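Kurek Roadster

The Kurek Roadster is a small two-seat open car built by hand in the river town of Tramcombe by the Kurek Motor Works, a family firm that had until then made its living from milk floats and farm trailers. It was sold for nine model years in three series, and 1,551 cars left the works before the line was closed. It was never a fast car, and it was not a cheap one either, but it has gathered a loyal and rather talkative following, and a good many of the surviving cars are still driven every week of the summer.

Background

The Kurek family had been repairing vehicles in Tramcombe for two generations before anyone there thought seriously of building a sports car. The idea is usually credited to the works foreman, who had put together a light open body on a shortened delivery chassis for his own use and drove it to work through one whole winter, roof or no roof. The family liked it, the neighbors liked it, and a second car was made with a proper hood and doors that shut. This second car, known among owners as the Green One, survives in running order and is brought out for the yearly gathering.

Money was short in the early days, and the firm bought in whatever it could. The gearbox came from a light van, the door handles from a bus builder, and the seat cloth from Loltex, a weaving mill two streets away whose hard-wearing gray and rust check became one of the best-known features of the car. Loltex cloth was fitted to every Series One and to most of the Series Two, and owners who are restoring a car today will go to great lengths to find a sound length of it.

Design

The Roadster has a steel ladder frame with an aluminum body laid over an ash framework. The engine sits well back, which leaves a surprisingly deep space behind the grille and gives the car its long nose. Early cars have a four-cylinder engine of 1.3 liters, and the later ones a larger unit with twin carburetors. Steering is light and quick, the brakes are drums all round on the first series and discs at the front after that, and the ride is firm enough that passengers tend to remember it.

The cabin is plain but friendly. Two round dials sit in the middle of the dashboard, so that the passenger can read the speed just as well as the driver (a mixed blessing, as many couples have found), and there is a wide shelf beneath them in place of a glove box. Luggage goes behind the seats under a buttoned cover. The hood takes two people to raise neatly, although one determined person can manage it.
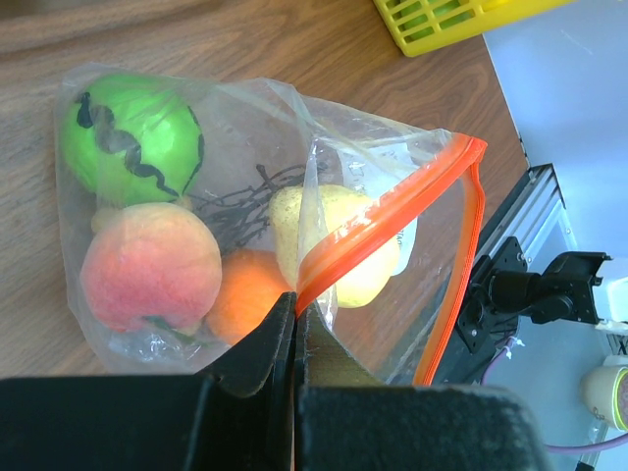 Series One cars can be told apart by their single-piece bumpers and small round tail lamps. The Series Two brought wind-up windows in place of the old sliding screens, a slightly taller windshield and the front disc brakes, and it is the version most often recommended to a first-time owner. The Series Three had a wider track, a heater that was standard equipment at last, and a choice of five colors where there had been three.

Production

Building was slow and always done to order. A customer paid a deposit, chose a color, and was sent a postcard when the frame was laid down and another when the body went to paint. Of the total, 458 cars were Series One, the Series Two was the most numerous, and the Series Three was the rarest, with 104 made. The last car was finished in March and was kept by the family for many years before passing to a private buyer in Ekstead.

The closure was not a dramatic one. The firm had plenty of orders on the books, but the van gearbox had gone out of production, and adapting the frame to take another would have cost more than the family was willing to borrow. The works went back to trailers, and part of the old building is still standing, with the faded name above the double doors.

Racing and trials

Though the Roadster was intended as a touring car, its low weight and good ground clearance made it handy on muddy hills, and owners soon began entering trials with it. Kgomotso Motaung won the Ekstead Hill Trial twice in a Series Two that she also used for shopping and the school run, and her habit of carrying a sack of sand over the rear axle was widely copied. On the circuit the car did less well - it ran out of breath on long straights - but it finished more often than it broke down, and that counted for something with people who had to drive it home afterward.

Ownership and survival

The owners' register, kept for a long time by Ntombi Steyn, lists 91 Series One cars as complete and roadworthy, together with a larger number in pieces, in barns or under slow repair. Rust in the frame behind the rear wheels is the usual trouble, followed by rot in the ash door posts. Mechanical parts are fairly easy to come by thanks to the humble origins of most of them, while trim, badges and the curved glass of the Series Three can take years of patient hunting.

Prices stayed low for a long while and have climbed gently since. A car with its original Loltex cloth, even worn cloth, will usually fetch more than one that has been freshly trimmed in leather, and buyers like to see the two postcards from the works kept with the papers.

See also

Kurek Motor Works
Ekstead Hill Trial
Loltex

This page was last edited on Thursday, February 6, 2025.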